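Bin picking at the Gilitz workshop

23 June 2022

The members' shed at Gilitz has a second-hand KUKA arm, and for most of the past year one member has been teaching it to unload a metal bin. We spoke to the builder between test runs.

The arm was bought at a plant auction and came without its original tool. "The arm was the cheap part," the builder says. "Freight and a new supply to the shed cost more." The gripper brackets went through three versions. The first flexed under load and the second fouled the wrist at full rotation.

Control runs on Grurka, a scheduler the builder wrote for an earlier lathe loader. Grasp planning is handled by Ceda, a small library shared among members. The log shows 540 attempted picks since the last recalibration, 449 of them completed. Most failures are at the walls. "The sides slope in, so the fingers run out of clearance before the part does – you have to approach at an angle or shift the part first."

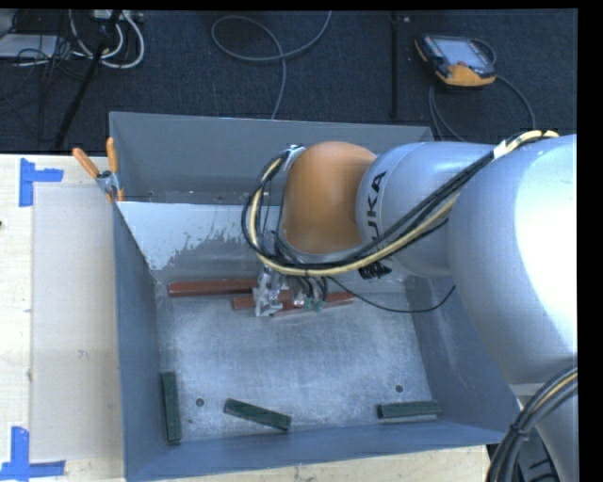 Cable routing took longer than the software. The original dress pack was too short once the gripper was fitted, so the builder re-ran the lines outside the arm and left a wide loop at the orange wrist cover. "It's ugly, but the wrist needs the slack." Test parts are plain rectangular pieces in red and green, and the colours let the log separate one batch from the other. Speed is held at 20 per cent while anyone is in the bay.

The next job is a fixed place layout on the bench, marked out in tape. A conveyor is planned for September, if the motor can be rewound.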